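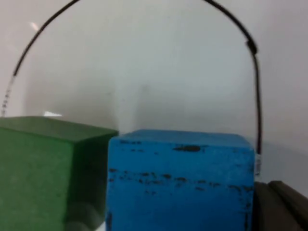

Matúš Vaněk has made painted blocks for most of his working life, first at a joinery in Jirnmont and for the past several years at Kopecký, a small workshop that supplies sets to schools, therapists and the occasional museum. He agreed to talk about paint, wear and the question he is asked most often, whether a scuffed block should be repainted or left alone. The conversation took place at his bench and ran to most of an afternoon. It has been shortened and put in order.

He started with edges. A painted cube fails at the edge before it fails anywhere else, he said, and the cause is geometry more than paint quality. "Wet paint pulls back from a sharp corner. You put on an even coat, you come back in an hour, and the coat on the corner is a third of what it is on the face. Then you ask that thin part to take all the knocks."

His answer is to round every edge before any finish goes on. The current Kopecký pattern calls for a radius of 2 millimeters on the standard cube. Smaller than that and the film thins out. Much larger and the cubes stop stacking well, and two of them side by side show a deep groove along the top of the joint where dirt settles. He has tried both. The first batch he made for Hutano, a supplier of classroom sets, had a softer edge at the customer's request, and the customer asked for the old one back after a term.

Asked how he checks the radius, he said he uses a gauge on the first few pieces and his thumb on the rest. "A thumb is good to a quarter millimeter once you have done enough of them. I would not put that in a contract."

Color matters less to durability than people expect, though he does not think it is irrelevant. His own records show more complaints about blue than about green. He puts this down to visibility. "A dark matte green forgives a lot. You can rub a dirty shoe on it and from a meter away it is still a green block. A bright blue forgives nothing. Any black mark is going to read as a black mark. So the blue ones come back, and people tell me the blue paint is bad. It is the same paint with a different pigment in it."

He was careful to separate two kinds of dark mark. The first is transfer, where something else has been rubbed off onto the block: rubber, graphite, ink, the coating from a shelf bracket. The second is loss, where the paint has gone and what shows is whatever was underneath. They can look alike at arm's length. He tells them apart with a damp cloth and a drop of dish soap, worked in one direction for half a minute. If color comes up on the cloth and the mark fades, it was transfer. If the mark stays as it was and a fingernail drops slightly at its border, it is loss.

"Small specks in a line are the difficult case," he said. "They can be transfer sitting in the pores, so the cloth goes over the top and does nothing. Use a soft toothbrush before you decide. I have sanded blocks that only needed brushing and I regret every one."

Pores came up several times. Some of the blocks he is sent for repair have a rough, open surface under the color. In his own shop he seals the blank, sands it back, and seals it again before the first color coat. Skipping the second seal saves a day per batch and gives a surface that looks fine when new and collects dirt in every pit afterward. He has no objection to a slightly textured face on principle. A textured face is easier for a small hand to hold and less likely to slide when stacked. The problem is that it has to be cleaned as a textured surface, with a brush, and most people wipe it with a cloth and stop.

The discussion moved to matte against gloss. Kopecký sells mostly matte. Vaněk prefers it for sorting and matching work, where a highlight on the top face can make one color look like two. A glossy cube under a window has a face that is nearly white and a face that is nearly black, and a child who has been asked to find the blue one has a harder job than the teacher thinks. Matte paint still changes with the angle of the face. The top looks lighter than the front and the side turned from the light goes very dark, but the steps are gentle and the hue holds.

The cost is in cleaning. Matte paint has more solids standing at the surface, so it polishes where it is handled. He described a set that came back from a clinic with every cube shiny on two opposite faces and dull on the other four. It was not damaged in any way that affected use. The clinic wanted it redone anyway, and he redid it.

On the choice between repainting and leaving alone, he works from a short list of conditions. Bare material showing on an edge is a reason to repaint, if the block is handled wet or washed often. Flaking is a reason to repaint at once and to check the rest of the set. Scuffs on a face, stains and general dulling are not reasons, in his view, unless the color has shifted far enough to be mistaken for another in the same set. He keeps an unused cube of every color in a drawer, away from light, and compares against that.

"People compare the blue with the green next to it and say the blue looks terrible," he said. "Compare the blue with a new blue. If you can still name it from across the room, it is working."

When he does repaint, he does the whole block. Spot repairs on a matte finish never match, because the new patch reflects differently even when the color is exact. The sequence he gave was: wash, dry overnight, sand every face with fine paper until the sheen is even, wipe, seal any bare areas, two thin color coats with a night between them. He stands the cube on three pins for drying and paints the underside last. He does not use a clear coat over matte. It adds a film that yellows, and when it chips the chip is more visible than the scuff it was meant to prevent.

The batch book on the bench was open to an order from Plodbridge, a lending library for play materials. The order was for 163 cubes in mixed colors, and he had been asked to report on how they held up over time. Of these, seven had been returned for refinishing by the time of our conversation. He read out the reasons without comment: four for bare edges, two for a stain that would not shift, one for tooth marks. Plodbridge has a washing schedule posted in its storeroom and he thinks that explains most of the result. The libraries that have trouble are the ones that soak.

Soaking was the only subject on which he raised his voice at all. Water gets in at the worn edge, the material swells a little, the film around the edge cracks, and the next soak reaches farther. A block that would have lasted for years can go in a month. He recommends a damp cloth, a brush where needed, and a towel straight after. Blocks should dry with space on all sides. Pushed together, the two faces that touch stay wet longest, and with some paints they will stick. When they are pulled apart one cube takes a patch of color from the other.

He had a related point about storage. Cubes kept face to face in a tray mark each other less than cubes dropped in a bag, provided the tray is full. A half-full tray is worse than a bag, in his experience, as the cubes build up speed before they hit. He packs gaps with felt. For long storage he puts plain paper between colors and changes it if it picks up a tint.

I asked whether a plain white wall or backdrop made any difference to how customers judged condition. He said it did, and that he photographs finished sets against light gray for that reason. White makes the darker colors look heavier and every mark look sharper. He does his own inspection against white, though, in daylight, turning each cube through all six faces, and he rejects on what he finds there. He would not give a rejection rate. In July, his slowest month, he goes back through the rejects and recovers what he can.

He is testing a new primer this year on some 100 blanks, split between a standard finish and one with the second seal left out, to see whether the primer can stand in for it. Half of each group is being tumbled in a drum and the other half has gone to a neighbor's school. The drum samples look good. He does not put much weight on the drum, which wears all the corners evenly in a way that use never does. A block in use has a favored face, usually the one it happened to land on first, and the wear collects there.

The school samples come back at the end of the term. Until then the production pattern stays as it is, with both seals and the same paint for every color, blue included.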